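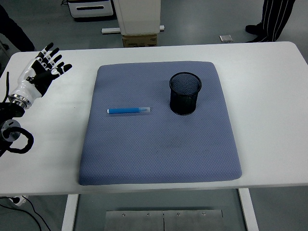

Velia Court Tenants' Association
Minutes of the March general meeting

Present: 11 units represented, plus Maximiliano Gallardo for the management company, Gristo. Quorum is ten, so we went ahead. Start time 7:05 p.m. Minutes taken by the secretary, unit 3B, whose opinions have been left in where the chair said they could stay.

1. Minutes of the last meeting

Approved with one correction. Item 4 said Gristo "will" fix the side gate. Unit 2A pointed out that the word used at the time was "should." Changed to "should." The gate still doesn't latch.

2. Laundry room

Mr. Gallardo presented the plan to replace the coin washers with an app-based system from a company called Drirton. Residents would load money onto an account by phone and scan a code on the machine. He said this would mean less downtime, fewer jammed coin slots, and a text message when a load is done.

Unit 5C asked what the downtime was now. Mr. Gallardo did not have that number. Unit 5C asked how he knew it would be less. He said Drirton's brochure gave a figure from other buildings. Asked which buildings, he said he would find out.

Price per wash was discussed at length. The current price is $1.75. The new price is "to be set in line with the market." Several people asked for an actual amount. Mr. Gallardo said he expected it to be competitive. Unit 1D noted that the only other washers within walking distance are at the place on Juhász Street, so it isn't clear who anyone would be competing with.

Other questions raised, with the answers given:

What happens to money left on the account when a tenant moves out? Not known.

Can residents without smartphones still wash their clothes? There may be a card. The card may cost something.

Is there a minimum amount to load? Yes, $10.

Who gets the interest on 59 apartments' worth of ten-dollar balances? Mr. Gallardo said he doubted there was any. Unit 5C said she doubted that.

Does the room have a cell signal? Mr. Gallardo believed so. Four people present said it does not. The chair went down with his phone during the break and reported one bar by the door and none by the machines.

Motion (5C, seconded 2A): the association does not support the change until it has a price in writing, a refund rule in writing, and a way to pay that works in the basement. Passed, 10 in favor, 1 abstaining. Mr. Gallardo said he would pass this along. The secretary asked to whom and by when. He said to the regional office, soon.

3. Heat

The hot water complaint from last winter is still open. Gristo's position is that the boiler was inspected and found to be working. Unit 4A's position is that she keeps a kitchen thermometer next to the tub, and it read 106 at the faucet one morning and 81 the next, so "working" depends on the day you ask. She handed over a page of readings. Mr. Gallardo took a copy and said a home thermometer might not be accurate. Unit 4A said it would have to be inaccurate in a different direction every morning.

Agreed that three more units on different floors will keep readings for two weeks: 1D, 2A and 6B. Same time each day, 7 a.m., after letting the tap run for two minutes. The secretary will put them all on one page. It was pointed out that we did something like this two years ago and got a letter thanking us for our patience. Noted.
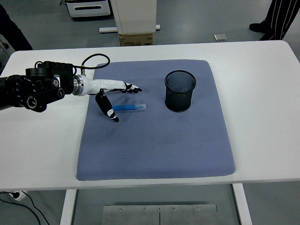

Unit 6B asked whether the readings would be worth anything if it ever went to the city. The chair thinks so, as long as they are dated and signed. He was not sure and will call the housing office.

4. Package theft

Three packages reported missing since the last meeting, all from the lobby. Mr. Gallardo said Gristo is looking at lockers. The lockers would take up the wall where the bench is. Unit 1A, who is 84 and uses the bench, was not in favor.

Unit 2C suggested fixing the front door closer first, given that the door stays open a few inches unless you pull it. There was general agreement that a door that shuts would be cheaper than lockers. Mr. Gallardo said the door closer had been adjusted. The secretary asked that the minutes show the door was standing open when people came in tonight.

Action: Mr. Gallardo to send someone about the door. No date offered. The chair wrote down "before the next meeting," and Mr. Gallardo did not object.

5. Resident survey

Gristo sent a satisfaction survey in the fall and has now shared the results, in which most tenants are described as "satisfied or somewhat satisfied." Unit 5C asked how many had answered. The handout doesn't say. It also puts "neither satisfied nor dissatisfied" in with the satisfied group, according to the small type on the back. Unit 2A read this out twice.

No action. The secretary will keep the handout in the binder with the others.

6. Courtyard

The planters are to be cleared out by the end of the month. Unit 6B has offered to put in herbs if someone else waters in July. 2C will water. Spending of up to $40 on soil approved from the association's account, receipts to the secretary. There was a short talk about whether the basil would be stolen. It probably will be.

7. Other business

Unit 1D asked whether the rumor about paid parking was true. Mr. Gallardo said there was no plan at this time. Asked whether there was a plan for some other time, he said he couldn't speak to that. Put on the agenda for next meeting.

Unit 4A would like the meeting to start at 6:30. No one minded except 2C, who works until 6:45. Left at 7.

Meeting closed at 8:50 p.m.

Actions carried forward
Side gate latch: Gristo (fourth month)
Written price and refund rule for laundry: Gristo
Door closer: Gristo
Water readings: 1D, 2A, 4A, 6B
Call to housing office: chair
Soil: 6B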